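Progress report, Jomdale Evening Kitchen
To: Ourania Alexiou, Barros Fund
From: Ferdinand Fuchs
2019-03-29

Hi Ourania,

You asked for something short and I'm going to fail at that, sorry, but there's a lot to tell and most of it is good. The sums are on the sheet Hae-won sent you separately, so I'll stick to how things have been going and leave the columns to her.

First the big one. We're open! The kitchen at the old Vomgate school started serving in February, a little later than I promised you last fall, and we've kept going every week we said we would. The delay was all plumbing. The drain under the double sink ran uphill for the last few feet before the wall, which explains the smell everybody had been blaming on the gym, and the plumber had to take up a strip of floor to fix it. That came out of the repairs line and used up most of it. I'd like to talk with you about moving a little money over from printing, where we've spent next to nothing (Abenezer does the flyers at his office and they look great).

We have 56 families signed up as of this week. I had put 60 in the plan, so we're a bit short, and I think I know where the gap is. The apartments on the far side of the creek have hardly sent us anybody. The bus that used to stop there got rerouted over the winter and it's a long dark walk home with kids. Wubit has been talking to the church over there about using their hall one evening a month, and they seem happy with the idea as long as we bring our own pots and take the trash away with us. I'd love to try it in the spring. It would need a second set of the big insulated carriers, and I've asked Atedeck for a quote.

Cooking itself goes well. Wubit runs the stove and she is a wonder, that's all I can say. She does a lentil stew that people ask for by name now, and she's stopped writing it on the board because there'd be a line out the door before the rice was done. We tried a pasta bake for a while and dropped it. It took up both ovens and the middle never got hot at the same time as the corners, and people were very polite about it, which told me plenty. 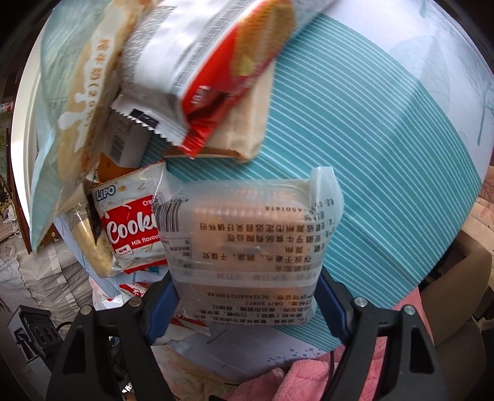
The cooking lessons are the part I was most nervous about, and they've turned into my favorite thing we do. We planned on a class of 18 and filled it, then lost a few when the clocks changed and soccer started up, so right now it's 11 regulars plus whoever tags along. Hae-won teaches most of them. She started off with printed recipes and gave up on those pretty fast, since half the group doesn't read English comfortably and the other half never looks at the page anyway. Now she cooks at the front and everyone cooks along, and there's a lot of shouting across the room. Knife skills took two sessions instead of one. I'd write it that way into the plan next time.

Things that aren't working so well. The sign-up form is still too long. I cut a page out of it and it's still too long, and I know some of those questions come from your side, so could we sit down and see which ones you really need? People get stuck at the one about household income and a few have just put the pen down and gone to eat. I'd rather have them eat, but then they don't show up in the numbers.

The walk-in fridge is also on its last legs. It held up through February and then started icing over at the back, and Abenezer now scrapes it out every week with a spatula. The repair guy says the door seal is shot and the rest is just old. A new seal will get us through the summer, I think. I've gone ahead and ordered one out of the small equipment money and I hope that's okay with you - if it isn't, call me and I'll sort it out some other way.

Staffing is the same as last time except that Abenezer has gone from one evening to two. He's taken over the dry store too, and I can now find the flour without moving six other things first. I'm still doing the driving. My back would like me to stop doing the driving, so if we do add the church hall I'll need to find someone for that, paid or not.

For the next quarter I want to get the hall going, get the form down to one side of paper, and run a second class for the teenagers, who keep asking. They want to do dumplings. Hae-won is willing, but she wants a longer table and two more burners first, and I've told her I'd pass that along.

Come by and eat with us some evening if you can, we start serving at six. Park around the back by the gym, the front lot gets locked.

Ferdinand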